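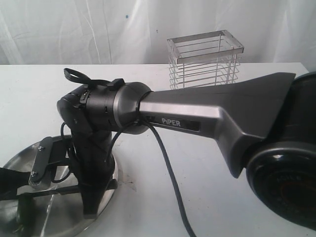

Lenamska reparte el gasto en 2 años

La responsable de compras de Lenamska cerró en febrero el presupuesto del segundo brazo. "Pedimos 1435 euros para repuestos y cables", explica. 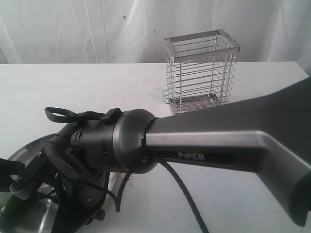
¿Qué partida se quedó corta?
La de formación: 300 euros.

"Ornotar nos ofrecía alquiler y lo descartamos", añade. El mantenimiento cuesta 121 euros al mes

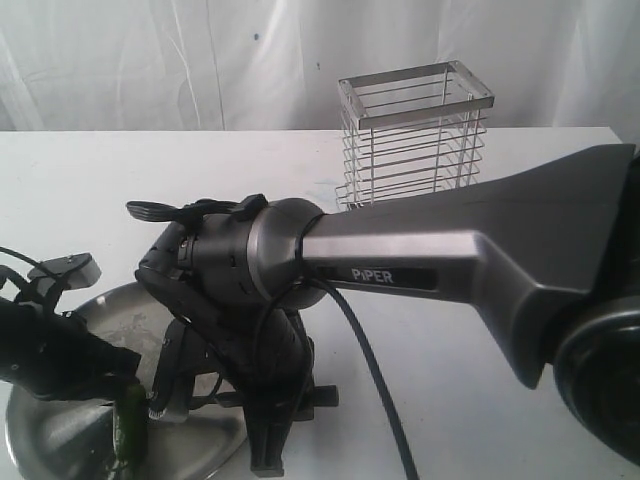 y se paga aparte. "El año que viene quiero incluirlo en el contrato de compra".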